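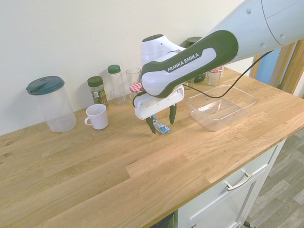

Skiltar: a word list for kitchen stuff

Skiltar is a plain text list of what people call the things in their kitchens. It has 539 entries, collected from relatives, neighbors, and one very patient landlord. It began as an argument over whether a mug is a cup. The argument is still open as issue 3, and comments there are locked.

What you get

One file, skiltar.tsv, with a tab between columns. The columns are:

term: the word as the person said it, spelling and all
thing: the boring name we settled on
region: wherever the speaker says they grew up
note: anything else, including grudges

Of the 539 terms, 111 point at some kind of lidded container. English has a lot of feelings about lids. "Tupperware" is listed as a term and never as a thing, and we won't be taking pull requests on that.

Using it

Open it in a spreadsheet if you must. Your spreadsheet will try to turn at least one entry into a date. For anything serious, read it as UTF-8 and split on tabs. Don't split on commas — several notes are mostly commas.

If you used the old Quiambao export, the region column has moved from last to third. Scripts that grab columns by position will keep running happily and give you nonsense.

How the words were collected

Jericho Barredo did most of the interviews, usually while dishes were being washed. He pointed at a thing and asked what it was called. If the answer was "that thing," he asked again. If it was still "that thing," it went in as a term, and you can look it up.

Amado Belmonte cleaned up the file in December and merged the duplicates. He kept "spatula" as four separate things, and he has written a long note in the file defending this. The rest of us have read it and would like to move on.

Known problems

The region column leans heavily on people we could reach by phone. There are 13 entries from one aunt in Arkstead, all of them for the drawer next to the stove.

"Dish" means a plate, a bowl, a meal, or gossip. We kept the first three.

Brand names are mixed in with everything else. A flag column is planned, and has been planned for a while.

Adding a word

Send a single line in the same format. Please don't sort the file first. The order is by date of interview, and Indel, our checking script, complains bitterly when it changes.

License

Public domain. If you print it on a tea towel, send us one.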